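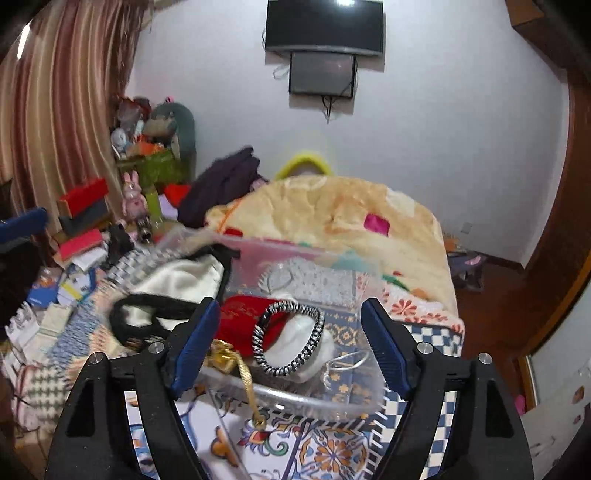
Storage box with a red velvet pouch inside.

Ji-hoon Tak has fitted night guards for 21 years, the last 4 of them at the Ramau dental practice. Most of his patients come in because of a cracked filling or a sore jaw. Few of them know that they grind.

"The wear facets are the first thing I look at," Tak said. "Flat, shiny patches on the canines. If the upper and lower patches line up when the patient slides the jaw sideways, the wear came from tooth contact. Acid wear looks different. It leaves cupped areas on the chewing surface, and old fillings stand up above the tooth around them."

A guard does not stop the muscles from working. It puts a replaceable layer between the upper and lower teeth and spreads the load. Tak makes most of his from hard acrylic, covering the full upper arch, with even contact on closing.

"Soft guards are comfortable, and some people chew on them," he said. "I use them for short periods. A guard that covers only the front teeth I rarely make. The back teeth can drift if it is worn every night."

The models go to Lai-ching Hsieh, who runs the bench at the Rimel laboratory. She works from scans or from stone casts and checks each one for bubbles along the gum line before starting.

"A bubble on the biting surface gives you a high spot," Hsieh said. "The guard rocks, the dentist grinds the inside, and then it is loose. I would sooner ask for a new impression."

Her standard thickness is 2 mm over the molars. Thinner guards feel better in the mouth, she said, but a heavy grinder can wear through one over the back teeth. The lab finishes 300 guards in a busy month. November is usually the busiest.
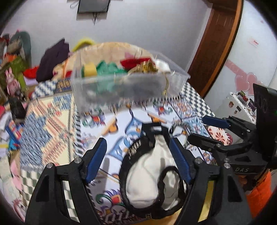 Can a night guard be cleaned with regular toothpaste?
It is better to use a soft brush with cool water and mild soap. Many toothpastes contain abrasives that scratch acrylic, and the scratches hold plaque and stain.

Tak asks patients to let the guard dry before it goes into a vented case. Hot water is the usual cause of a warped guard, and a warped guard cannot be reliably reshaped. He sees every new wearer after two weeks to mark the contacts with thin paper and adjust them.

"The marks on the guard should be small and even on both sides," he said. "If the patient wakes up with one tooth tender, I look for a heavy mark there first."

Patients with untreated sleep apnea are a separate matter. Tak refers anyone who reports loud snoring and daytime sleepiness to a physician before he takes an impression.

Hsieh keeps the scans on file, so a replacement can be milled without another visit, provided no dental work has been done in between. A new crown or a large filling changes the fit, and the old scan is then discarded.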